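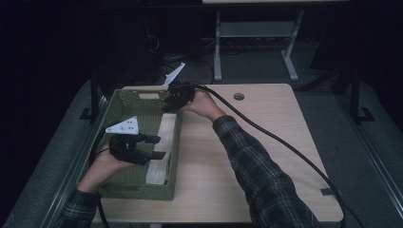 Towel task, basket on the left half of the table, both hand-held grippers in use.

Ticket 538
Subject: Which rule applies for cable and sleeve during two-hand towel task?
Opened by: Wilson Villca
Project: Verwood
Status: Closed, with one open point
Category: Good practice / work rules

Monday, 9:10, Wilson Villca
Good morning. I open this ticket because our written rules for the hand-held grippers do not agree with each other, and I have to train two new operators this week. I prefer to ask before I teach them something wrong.

The picture at the top is of the towel task. Please look at the thick cable of the right gripper. It goes over the wrist, then diagonally over the table, and hangs down at the near right edge. In the Drondholm sheet, rule 4 says "cable must leave the table by the shortest way." In the Plurau sheet, rule 7 says "cable must pass over the wrist and never through the work area." With the right hand at the far side of the basket, I do not see how a person can follow both. If the cable passes over the wrist, it comes back toward the operator and it must cross the wood somewhere.

Second question is about clothes. The Plurau sheet says "plain sleeves, close to the arm." The Drondholm sheet says only "no loose sleeves." The operator has a plaid flannel shirt. Is this allowed or not?

Third question, what is the correct start position for the towel? I find "folded, lengthwise, on one side of the basket" in one place and "folded, in the center" in another place.

Monday, 10:35, Support desk
Hello Wilson, thank you for the clear report. Can you tell us which version of the Plurau sheet you have? The version is at the bottom of the last page. Please tell us also if you had dropped recordings or if this is only a question about the text.

Monday, 10:50, Wilson Villca
Version 9. The old one in the blue folder is version 8, I compared them and rule 7 is the same in both.

It is both, a question about the text and a real problem. In the last batch we made 105 recordings of this task, and the reviewer sent back roughly a quarter with the remark "cable." The remark does not say which rule was broken. Two operators changed their cable in opposite directions after this, one to please Drondholm and one to please Plurau.

I also did these checks:
- Cable along the right edge of the table, with a clip. The cable is too short when the right hand goes to the far rim of the basket. I felt it pull on the gripper, so I stopped.
- Cable behind the operator's neck. It works but it is heavy, and after 80 minutes the operator complained of the shoulder.
- Cable over the wrist and diagonally over the right side of the table. No pull. The basket stays free because it is on the left half.

For me the third one is best, but it is against rule 4 if I read rule 4 by the letter.

Monday, 13:20, Support desk
We asked the people who keep the Drondholm sheet. Their rule 4 was written for a single gripper, with the operator standing at the short side of the table. It was copied to the two-hand tasks without a change. So for two grippers please follow this order:

1. No pull on the gripper in any position the task needs.
2. No cable over or inside the basket.
3. Shortest way off the table, as far as 1 and 2 permit.

Your third routing is accepted. Please do not use the neck routing any more, also not for short tasks.

Sleeves: a pattern is permitted. The word "plain" in the Plurau sheet means without cords, open cuffs or hanging buttons. Cuffs must be closed before the operator takes the grippers.

Towel: folded, lengthwise, on the right side of the basket. The text with "center" belongs to the Hettiarachchi tray and should not be in your folder.

Monday, 13:45, Wilson Villca
Thank you, this is very helpful. I removed the Hettiarachchi page from the folder and I wrote the three points by hand on the Drondholm sheet until the new print comes.

One more question. There is a small piece of black tape on the wood, close to where the cable crosses. Do the rules permit marks on the table? I found nothing about it in the two sheets. If tape is permitted, I would like to use it as a mark for the cable, so that all operators put it in the same place.

Monday, 15:05, Support desk
There is no rule about tape at this moment. Please leave it where it is and do not add more until we have an answer from Verwood. We keep this point open under the same ticket number. The returned recordings will be reviewed again with the new order, you do not need to repeat them now.

Monday, 15:10, Wilson Villca
Understood. You can close the rest. I will tell the operators tomorrow before the first session.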